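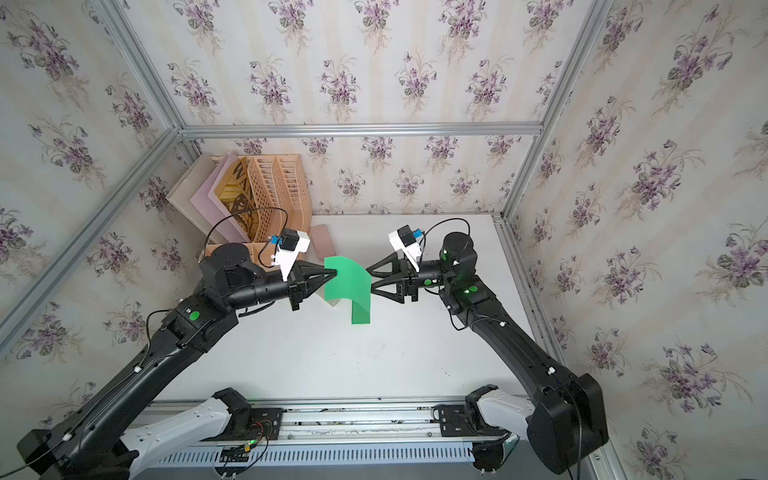
The violet corner, a thread (1/14)

Radwa El Fassi • 7/5/21

So many of you asked about the violet wallpaper after my last lot of paper-cutting posts that I've given up answering one at a time, and I'm putting it all in one place. Make a cuppa, I do go on a bit. It covers the wallpaper, the white table, the stand-up things in the back corner, and what I've learnt about green paper, which is more than I ever planned to know.

2/14
The paper first. Purple violets in bunches with green leaves, on a pale cream ground with a faint stripe running up behind them. My nan had a bedroom in something very like it and I've been soft on violets ever since. I found mine at Rirum, in the bin of ends down the back, with the pattern number 1059 pencilled on the wrapper. If you go looking, ask for the number, as the colour on their website is much greyer than it is on the wall.

3/14
I know a lot of people would have gone for plain white walls around a white table. I had plain white for a whole winter and it made me feel as though I was waiting for the dentist! With flowers on three sides you get a bit of a nook, and the tabletop can stay as plain as you like. It also gives your eyes somewhere kind to rest when you've been squinting at a fold for too long.

4/14
Hanging it: the stripe is your best friend. Faint as it is, you can line it up with the edge of a corner and see straight away if you've gone crooked. Start at the back, do the sides afterwards, and trim along the top last of all. I trimmed the top first on my first go and ended up with a row of violets with no heads, poor loves.

5/14
Now the back left corner, where everything stands up. I'm a reformed stacker. I used to lay card flat in piles, and the sheet I wanted was always at the bottom, so every little job began with lifting the whole lot onto the floor. Standing it on edge was Said Berrada's idea (he used to look after maps, so he has strong feelings about this) and I grumbled for a fortnight before admitting he was right.

6/14
The order along the back goes cream, then pink, then the yellow and black one with the big WA on it, then the orange organiser. I've had several messages about the WA. It's just the part of the lettering that shows, and I like the loud colours next to all that cream and pink. Everything else in the corner is so well mannered.

7/14
The orange one deserves a post to itself. It has slots and little cut-outs in the sides like a garden lattice, so you can see a bit of what's in there without pulling anything out. Mine lives at the right-hand end of the row where I can reach it. If you're choosing one, check how wide the compartments are before you buy. Plenty of them are lovely to look at and too skinny for a decent pad of card.

8/14
There's a small dusty pink block as well, standing on its edge just in front of the organiser in the top picture. A small thing like that wants a regular parking spot. I can lose a pencil while I'm holding it, so a spot near the row of files is a mercy. Pop it back before you fetch the next sheet and you won't be patting the table for it later.

9/14
On to green paper. Every year toward the end of Ramadan I make a garland for the front window and a batch of cards for the neighbours, and green is always the first colour I run out of. Leaves, stems, borders, little crescents, the lot. This year I bought 3 packs of the Plustetti sheets and I'm already eyeing off the offcuts.
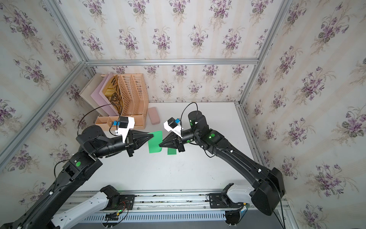
Green paper on the white table, one bigger sheet and one small strip, with the violets behind.

10/14
A few of you asked why I keep strips at all when they're so fiddly. Well, a narrow strip is a stem, or a loop for a garland, or the band that goes around a bundle of cards. I don't chuck one out unless it's properly crumpled. The bigger pieces do for leaves, and you can get a surprising number out of one sheet if you nest the points together before you cut.

11/14
For a leaf: fold your rectangle down the long side, draw half the leaf against the fold, and cut outwards from the stem end. Open it, then put the crease back in with your thumbnail. That centre line catches the light and does all the hard work of making it look like a leaf. Cut 2 at a time if your scissors are good, and one at a time if they're the sort that live in the kitchen drawer.

12/14
A white table under green paper is a treat, by the way. You can see your edges, you can see a stray snippet, and you don't misjudge a colour the way you do on timber. It shows every smudge of glue too, so I keep a damp cloth handy and wipe as I go. Altix do a wipe-clean mat that my sister swears by. I tried hers and missed the table.

13/14
If you're setting up a corner of your own and only feel like doing one bit this week, do the files. Get the big flat things upright along the back, tall to the left if you're right-handed like me, and leave the middle for cutting and folding. Wallpaper can wait for a long weekend and a helper who doesn't mind paste on their sleeves. Said is available for advice but has made it very clear he is not available for paste.

14/14
I still have half a roll of the violets left and can't decide between lining the drawer and covering a box for all those green strips. I'm leaning toward the box. I'll put up the garland template in April next year, well ahead of time, as I left it far too late for some of you this year and I'm sorry about that. Send me your leaves in the meantime, wonky ones very welcome!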